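笔记 > 机器人 > 翻车记录
阅读约 8 分钟
26/06/2022 Elis Hughes

先说结论，夹爪开合读数飘了，飘了多久不清楚，手上 1,690 条数据里至少 515 条要重新看。写得急，有错字别管，回头再改。

事情是昨天晚上 Marisol Park 发现的。她在跑小件抓取的那一批，回放的时候看到手指宽度曲线不对：视频里两根手指明明已经夹住了，曲线还停在半开。过几秒又自己跳回去。跳得很干脆，没有过渡。她截了图丢群里，问是不是她脚本写错了。我第一反应也是脚本。查了一个多小时，脚本没问题。

然后就开始翻原始记录。越翻越难受。

背景简单交代一句，免得以后自己看不懂。我们这套是手持夹爪，人拿着做动作，夹爪上的相机录，头上再戴一个，开合宽度单独走一路编码器。任务是在白板上拿小东西：珠子、垫圈、短铅笔头之类。Greswood 这个项目要的就是小件，越小越好，对方原话是“小到你们觉得烦为止”。嗯，已经烦了。

小件最怕的就是宽度不准。抓个杯子，差几毫米无所谓，模型也学得会。抓珠子差几毫米就等于没抓。所以这个故障偏偏落在最不能出错的一批上。

最早怀疑的是时间戳。之前 Jimard 那块采集板子出过一次时钟漂移，视频和编码器对不上，症状有点像。但漂移是慢慢错开的，录得越长错得越多，这回是突然卡住、突然恢复，中间那段值一动不动，连噪声都没有。编码器正常的时候末位总要抖一抖的。一条死直线，只能是没有新数据进来，程序拿旧值在填。

对，拿旧值在填。这行代码是我写的。去年七月（July 那次赶工，日志里还能查到），当时偶尔丢一个包，画图会断，我嫌难看，就加了个“没收到就沿用上一个”。没有上限，没有告警。丢一个包它补一个，丢三秒它就补三秒，面不改色。

所以其实是两个毛病叠在一起：一个是线松了，一个是我把松了这件事藏起来了。后面那个更严重。

今天上午在台子上复现。

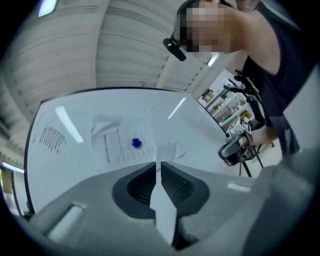

复现用的台面，蓝珠子搁在带刻度的纸上，两把夹爪都在。

先空手开合，没事。夹住珠子，没事。慢慢抬，没事。我都要放弃了，Yurii Dovhaniuk 说你手腕转一下，平时录的时候谁会拿那么正。于是转。往外翻到一个角度，读数停了。转回来，恢复。再翻，又停。来回试，位置很固定。

拆开看，编码器那根排线的插头没有扣到底，锁扣是斜的。线从转角过去的时候留得太短，手腕一翻就被外壳带着扯一下，接触就断。不翻腕的人录一天都碰不到，翻腕习惯重的人几乎每条都有。这也解释了为什么坏数据集中在几个操作员身上，之前还有人（好吧是我）在会上讲过是不是动作不规范。Trinh Tôn 那几天被我说了两次。刚才去道过歉了。她说早就觉得握起来有细微的咔哒声，问过，我回的是“正常，先录完”。翻聊天记录，确实是我回的。

记一下这个教训：有人说听到咔哒声，停下来拆。不要“先录完”。

接下来是安全的部分，这段本来没打算写，Fung-ping Mok 坚持让我写上，她是对的。

这批数据里有一部分已经拿去训了一版，并且上过真机。就是 Bellamy 那边的测试台。上周真机有一次夹珠子的时候手指一直往里收，没有停，珠子弹出去了，打在围挡上。当时的记录写的是“打滑，策略不稳，已降速”。现在回头看，很可能是模型学到了“看起来夹住了但宽度还很大，所以继续夹”。我说很可能，没有证死，要等重训以后对比。

没人受伤。围挡在，操作的人也戴了护目镜。可是想一下，如果那天夹的是个玻璃件，或者有人图方便把围挡掀开一边……就不往下写了。

那天按下急停到手指真正松开，中间有明显的延迟，这个也一起查了。急停本身没问题，断的是运动指令，但夹爪的控制器断了指令以后保持原力，它不会自己松。从防止掉东西的角度讲合理，从夹到手指的角度讲很糟。Ditamico 的手册里其实写了可以改成“断指令后松开”，默认不是。我们装的时候没人改。现在改了，测过，按下就松。代价是手里的东西会掉，小件掉就掉吧。

目前处理到哪一步，按做过的顺序写：

手持夹爪全部停用，拆开检查插头。查完一共 3 把插头没扣到底，其中一把就是 Trinh 常用的那把。另外两把还没到断的程度，轻轻一拨就歪，迟早的事。

排线全部换长一号，转角处加了固定，翻腕到极限再看读数。光插紧不够，线短的问题不解决过两周还会松出来。

填旧值那段代码删了。现在没收到就是空，图断就断，难看就难看。连续丢包最多 50 毫秒，再长这一条直接标红，录制端会叫。声音很难听，故意选的。

旧数据写了个脚本扫死直线，扫出来 515 条有嫌疑。注意是嫌疑，夹住不动的时候宽度本来也会很平，要看有没有末位抖动，有抖是真平，没抖是假平。脚本判得偏严，宁可多抓。剩下的靠人看，Marisol 和我对半分，看完再决定是补录还是直接扔。我倾向扔。拿视频去反推手指宽度也不是不行，Yurii 想试，我怕又是一次“补一补就好看了”。

那版模型下架，真机上的权重已经撤回。Bellamy 那边早上打了电话，发了书面说明，没有含糊。对方问会不会影响交付，我说会。具体晚多少要等看完数据才能说，今天说任何数字都是瞎编。

还没做的：

录制前的检查要加一步翻腕。以前只让大家开合几下看曲线动不动，手放得端端正正的，测不出来。打算改成边翻边开合，左右都到底。会慢一点，忍一忍。

白板上那张刻度纸也想利用起来。原来铺它只是为了摆位置，其实每次开录前可以用手指在刻度上对一个固定的开口，读数和刻度不一样就不准录。Fung-ping 提的，简单，今天下午先手工试了一阵，能用，就是顶灯在板面上反光，有的角度刻度看着费劲。可能要换哑光的板子，或者把灯挪一挪，还没定。

咔哒声、卡顿、发烫这类东西要有个地方记，不能只在聊天里说一句然后被我一句“正常”打发掉。先用共享表格凑合，夹爪编号、谁、什么感觉，三列够了。填了就停用那一把，查完再放回来，不用问我同不同意。

还有上周那条“打滑”的记录要改。原文不删，在下面补一段，写清楚后来查到了什么、哪些还没确认。降速也先保留着，别因为找到一个原因就把限制全撤了，谁知道还有没有第二个。

重训排在数据看完之后，估计要排队抢卡。对比的时候珠子、垫圈都测，同样的速度，同样的围挡，护目镜照戴。如果手指还是一直往里收，那说明我上面的猜测是错的，到时候再写一篇打自己脸。

有同行在用类似的手持采集，建议现在就去翻一下自己的丢包处理逻辑，搜 last_value 或者 ffill 之类的，看有没有上限。花不了多久。再拿起夹爪往外翻翻手腕，眼睛盯着读数。

脚本整理一下会放出来，现在里面全是写死的路径，没法看。先去看那 515 条了，Marisol 已经看到第二页，我还没开是。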